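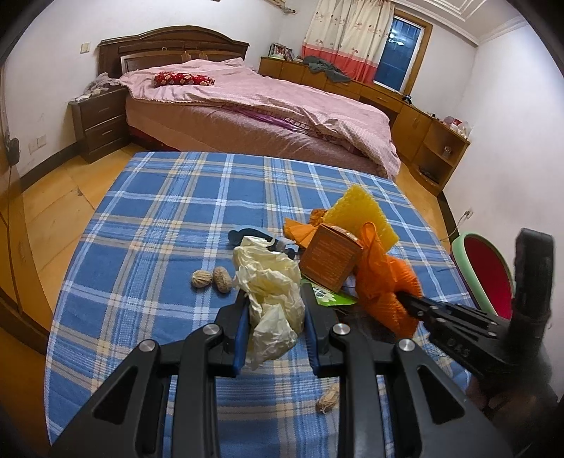
Does dumping everything on the bed really work for sorting small stuff?

Kartini Pasaribu
18 Mar 2020

My sister swears by emptying every drawer and bag onto the bed and sorting from there. I tried it and I'm not sold. I had nuts in the shell, an orange mesh bag, a sponge, little boxes, a green card or packet and a couple of crumpled plastic bags, all on a plaid sheet where I could barely pick anything out. It looked worse than before I started. Is there a trick to this, or is it one of those tips people repeat without trying?

Saeed Mazandarani

Pull out the wrappers and empty bags first and put them straight in the trash. Then food, because shells on a sheet mean crumbs where you sleep. What's left is usually a smaller pile than you feared. I still doubt the bed is the best spot. A desk doesn't sag, and you can leave it half done at bedtime.

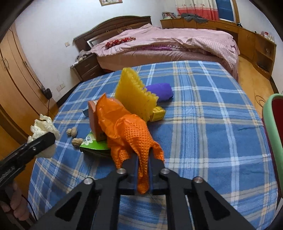

Rubber glove, plastic bag and boxes on the plaid bedspread

I'd also ask why a rubber glove is in with the snacks. Gloves go under the sink. And open any small box before you toss it — I once threw out one with 22 dollars in it.

Arif Pillai

just get bins

Hélder Cunha

Bins are how she'll end up with a bin full of plastic bags. I bought a set of Handora drawer trays on advice like that and 2 of them are still in the wrapping. Saeed's order is fine, but I'd do one drawer at a time and skip the big dump. As for mesh bags, keep one if you buy onions loose. I don't believe anyone who says they reuse them all.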